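Chapter 6
Choosing Where to Grip: Approach Planning from the Hand's Point of View

In this chapter:
6.1 What the planner is given
6.2 Reference frames for a moving camera
6.3 Scoring a candidate grip
6.4 Two hands and one object
6.5 Exercises in Muva

Chapter 5 treated the arm as a chain of joints and asked how to bring its last link to a given pose. The pose itself was taken as known. We now drop that assumption. A planner has to work out for itself where the fingers should go, and it has to do so from measurements that are incomplete and sometimes wrong.

All the work in this chapter is done in simulation, using the Muva toolkit set up in Chapter 2. Readers who have installed the Jikulberg solver may use it in place of the default one. The results will differ slightly in the last digits, and the reasoning is the same.

6.1 What the planner is given

Consider a view taken from just above and behind the jaws. The fingers are always in the lower part of such a view, and everything else is seen past them or through the gap.

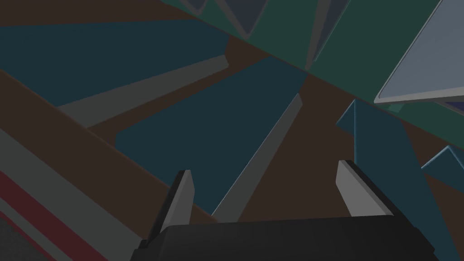
Figure 6.1 Rendered view over an open gripper, with flat panels and strips lying at steep angles beyond the fingers.

Two points should be noted. First, surfaces of a single flat colour give a matching routine very little to work with. Edges carry nearly all the useful information, and a long straight edge fixes position across its own direction but not along it. Second, the fingers hide part of the workspace. The planner must mark the hidden region as unknown -- never as free -- until another view has covered it.

We write the state of each cell in the workspace as free, filled or unknown. The rule for joining two views is given in Section 6.2. It is simple to state, but it depends on knowing the pose of the camera at the moment each view was taken. An error of 2 degrees there does more harm than a noisy depth reading.

6.3 makes use of the same cells. A candidate grip is scored on three terms: the width of the object between the fingers, the angle between the finger faces and the object's surfaces, and the number of unknown cells the hand would sweep through on its way in. The weights are set by the user. The default file lists 10 candidates and keeps the best one.

6.4 Two hands and one object (preview)

A long object raises a further problem. One hand near the end of it may hold it well enough by the score above and still be unable to control its tilt. With two hands the score must be taken over pairs of grips, and each arm becomes an obstacle to the other.
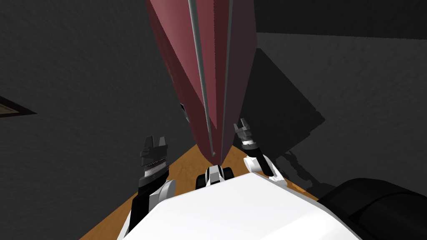
Figure 6.2 Simulated two-arm robot with one gripper on either side of the lower tip of a tapering red object.

In Figure 6.2 the grippers are close together and the object narrows sharply between them. The faces slope, so a pair of parallel fingers cannot lie flat on both sides at once. The Sakalauskas test, introduced in Section 6.4, rejects such grips early, before any arm motion is planned. The test is cheap, and in the Arkeck problem set it should be run first.

Before going on, the reader should be able to convert a pose between the hand, base and world frames without looking up the formula. Those who cannot should repeat Exercise 9 of Chapter 5.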